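Flonallow Field Recordings: data card

Version 1.2, released April 12, 2025

Summary

Flonallow is a collection of outdoor sound recordings made at two sites, Groltitz (wet meadow) and Skustholm (rocky shore). It holds 2,759 clips, of which 1,243 carry bird call labels. The rest are unlabelled and are supplied for work on background noise.

Contents

audio/ — mono WAV files, 16-bit, 48 kHz
labels.csv — one row per labelled call, with start and end times in seconds
sites.csv — site name, habitat type, recorder height
splits/ — file lists for training and testing

Recording

Recorders were fixed to posts and left running on a timer, starting before dawn. Wind covers were fitted at Skustholm from February onwards. Clips made there before that date contain heavy low-frequency noise below 100 Hz and should be filtered before use. The Groltitz files have no such problem, but a drainage pump is audible in 52 of them. These are marked pump=1 in sites_notes.txt.
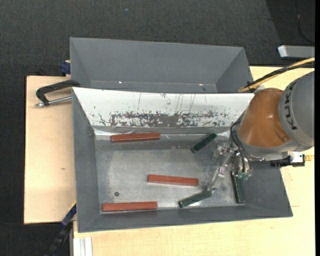 Clip names give the site code, the recorder number and the start time in UTC. The clocks were set by hand at each battery change and drift between visits, so times should not be used to line up calls across recorders. Daylight saving was never applied.

Labelling

Labels were made by ear with a spectrogram on screen. Each call was given a species code and a confidence grade of 1, 2 or 3. Grade 3 means that the labeller would not rule out a second species. Overlapping calls have separate rows. Alarm calls and song share a code in this version.

Splits

The Hartley split keeps all clips from one recorder on the same side. The random split is kept only so that results from version 1.0 can be repeated, and scores on it run high.

Known faults

Seven Skustholm files end early because of flat batteries. Their headers are correct.
labels.csv uses a comma as separator and a full stop for decimals. Some spreadsheet programs will misread the time columns unless told this on import.
Recorder 4 at Groltitz was moved once — both positions are listed in sites.csv under the same number.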